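Tuesday, March 13, 2018

Getting the bus to say its name

I've been meaning to write this up for ages, and now there's good news to go with it, so here goes!

If you can't see the number on the front of a bus, you have two choices. You can stick your arm out for every single one and ask the driver, or you can hope a kind stranger is standing next to you. I've done both for years. On a wet morning in Trornulach, with three services sharing one stop, it gets old very quickly.

Last August our little access group started asking for outside speakers on the Fasar route, so the bus calls out its number and where it's going when the doors open. We took a petition round the market, the library and both surgeries and came home with 1331 signatures. I'd have been thrilled with 383, which is what we got for the dropped kerbs!

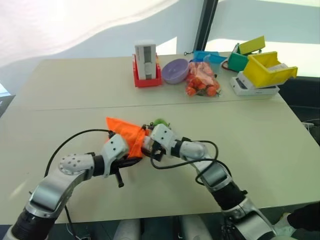

Two arms over the tabletop.

The trial started a fortnight ago and I love it. The first time I heard "60, Fasar, via the hospital" I grinned all the way into town. The volume is right too – loud enough to hear over traffic, quiet enough that the flats opposite haven't grumbled (yet).

It isn't perfect. The 80 still runs silent on Sundays, and a couple of drivers had the speaker switched off altogether. If that happens to you, please note the time and the stop and send it to me through the contact page. Wheelchair users, I'd love to hear from you as well, as the ramp at Nieto Street is next on our list and I only know half the story there.

Our next meeting is in the upstairs room at the library. There's a lift, a hearing loop and a good supply of biscuits. Come along, even if you've never been to anything like it before – we're a friendly lot and there's plenty to do!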